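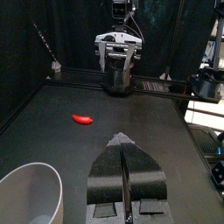
Posted in: Course materials > Company Finance

Print this page | E-mail this page

Week 3 – going public by merging with a shell

Notes from Uchenna Onyeka's session, typed up by Ladi Oyewole. Read before the seminar, the Grisham problem sheet assumes you know all of it.

Basic idea. A shell company lists first. No trade, no staff to speak of, just cash from investors held in a trust account. Then goes looking for a private firm to merge with. Private firm ends up listed without doing the usual float itself.

Who is who
Sponsor – sets the shell up, gets cheap founder shares, loses them in effect if no deal is done. So wants A deal. Remember this for the essay.
Public holders – bought units at the listing. Can vote on the deal, can also ask for thier money back out of trust.
Target – the private firm. Its owners mostly swap old shares for new ones.

Worked case: Darisent (target) and Ovoldale (shell)
Trust at listing: $181m
Taken out by holders before the vote: $54m
Left in trust: $127m
Fees come off that, see sheet. Students last year forgot the fees and carried the full trust figure through to the end. Don't.
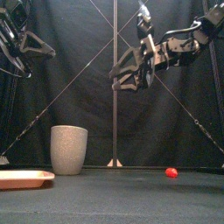
Speckled cup and shallow tray on a dark grey tabletop.

Dilution. Founder shares cost almost nothing but count the same as everyone else's once the merger closes. When holders redeem, the founder block doesn't shrink, so it is a bigger slice of whats left. Warrants on top again. Maricruz Olvera's reading covers warrants properly, we only touch on them.

Extra cash – often a private placing alongside, agreed same day as the merger. Price fixed in advance. Uchenna: look at who is in it and what side terms they got, before you look at the size.

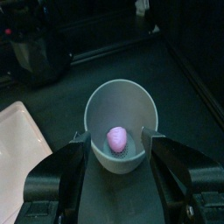 Headline value vs cash in. Two different numbers. Headline is what the parties agree the merged firm is worth. Cash in is what lands in the bank. Press reports lead with the first – check the second in the filing.

Timetable (usual order)
letter of intent
merger agreement signed, announced
proxy papers sent out
redemption deadline
vote
close, new ticker

For seminar
1. Redo the Darisent table with redemptions of $104m. Does the deal still close if the minimum cash condition is $75m?
2. Who bears the cost of the founder shares? Chukwu article, first half only.
3. Bring one real proxy filing, any sector.

Femi Ekwueme has the reading list. Problem sheet queries to Jurgita Kalniņš, before the April deadline pls.

Contact the course office | Copyright | Back to top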